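January 11, 2024

Today I was teaching the robot the water task, by remote control, all the afternoon. My hands are tired, but I want to write before I forget. Kane Goodwin wants 60 good demonstrations before March and I am still slow. My wrists turn too much at the start, and the arm copies every mistake of me very faithfully.

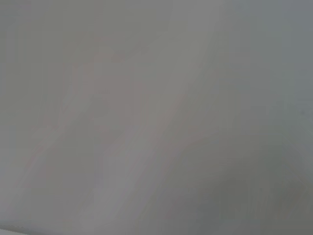

Can a beginner teach this task by remote control? After a few days of practice most people can, if they move slowly and stop before each contact.

Dragica says I should breathe out when the fingers come near the tap. I tried it and it is good advice. The lever is small and I must approach it from the side. On my notebook I drew the path for the right arm, and I keep the left arm away from the table center, so I think only of one hand.

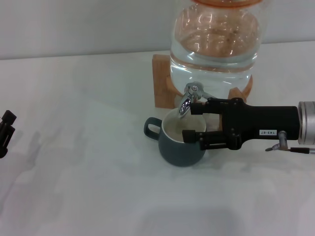 Right gripper at the tap, mug under the spout.

After the break I watched my recordings together with Wubit Beyene. She deleted 4 of them and explained me why, very patiently. In one I waited too long, in another I corrected the arm two times in the same place.

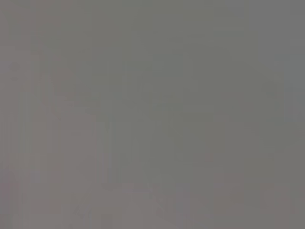
My biggest problem is still that I trust my eyes more than the recording. When I drive the arm I look at the whole table, and later I check every camera separately. In a blurred gray view like this one I can't find the fingers or any object, so I must compare with the head camera at the same moment. Wubit does this quickly. I wrote the times by hand in my notebook, and tomorrow I will begin with the approach only, without closing the fingers.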